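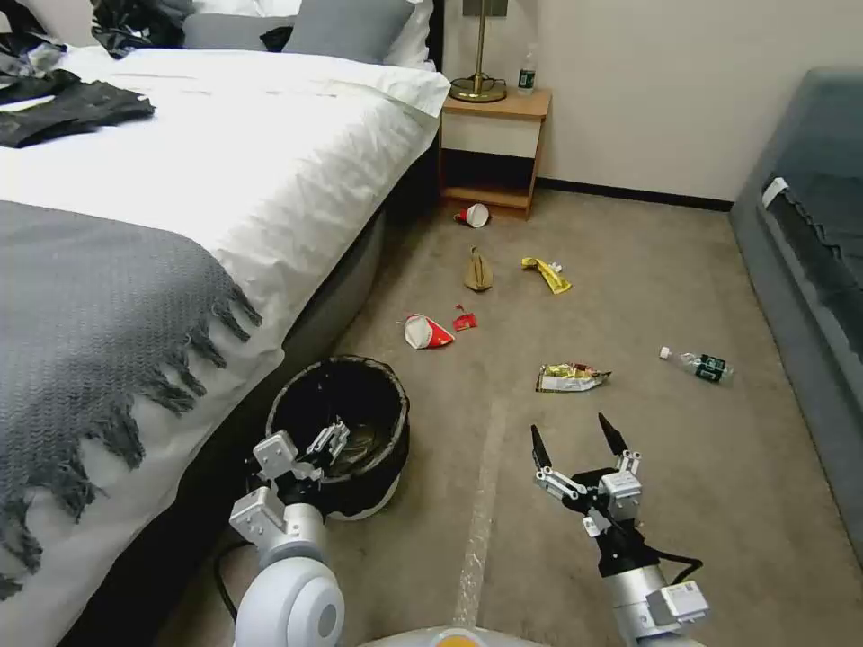

Zainab Akpan wrote in to ask why this page is so hard on mattress reviews when they helped her pick one in an afternoon. Fair enough. They do help you pick. My complaint is with what they help you pick, and who gets paid when you do. Her letter prompted most of the questions below, so thanks to her.

Questions we get about buying a mattress online

Is the sale price real?

Usually it's just the price. I kept an eye on one Clulberg model from January into the summer and it never once sold at the "regular" figure. The banner changed, the discount had a new name every few weeks, and the total in the cart was 900 dollars each time. If a countdown clock is running, open the page again tomorrow and see what it says.

The site says it has 3,618 five-star reviews. Doesn't that mean something?

It means people were asked. Look at when the reviews were written. Plenty of them come from buyers who got an email in the first week, and a first-week review of a mattress tells you about the delivery. I would trade the whole pile for a handful written after two years. Sort by lowest rating and look for the same complaint coming up again and again. Sagging at the hip is the one I'd worry about.

What does "medium-firm" mean?

Whatever the company wants it to. There is no firmness scale that every seller has to follow. A Lerico medium-firm and a Hutthorpe medium-firm felt like two different products to me, and the Hutthorpe was the softer one by a good margin. Your weight matters too, and so does how you sleep. Lie on one in a store if you can, for longer than feels polite.

Is a 60-night trial risk free?

Read the terms first. Some trials make you keep the mattress for a set number of nights before you can ask for a refund. Some take a pickup fee out of what they send back. Some void the whole thing over a stain, so put a protector on from the first night. Comfort Bawa told us she was offered a free topper three times before anyone would talk about a return - she wanted her money, and got it on the fourth call.

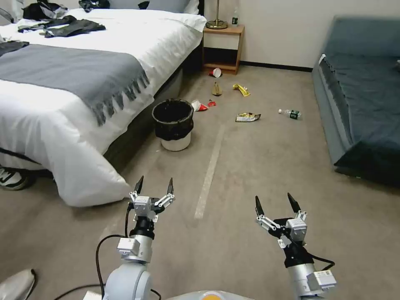
Keep every email, and if you do phone, write down the time and what you were told. Ask for the refund amount in writing before you agree to a pickup. A seller who won't name a number is a seller I'd stop being nice to.

Do I need the "cooling" version?

I doubt it. A cover that feels cool to your hand in a showroom is telling you about the first few seconds. After that your body has warmed it up, and what's left is mostly your bedding and the temperature of the room. Try a lighter comforter or a window open a crack before you pay extra. If you've done both and still sleep hot, then maybe.

How long should a mattress last?

Longer than the ads suggest and not as long as the warranty does. Warranties often cover dips only past a certain depth, measured with nobody lying down. You can be uncomfortable for a long time before you qualify. Find that depth in the fine print before you buy.

My question is about Um pillows. Are they worth it?

Olanrewaju Onyeka asks this, and so do a lot of others. I used one for a season. It's a pillow. The fill clumped after washing and I went back to my old one.

Do you take money from any of these companies?

No. We don't use affiliate links either, and if you ever spot one here, please write and tell us.

Can I send in my own experience?

Yes, good or bad. Tell us the model, how long you've slept on it and what you paid. Send it to Somtochukwu Balogun through the contact form. Letters from company staff go in a separate folder, and we can usually tell.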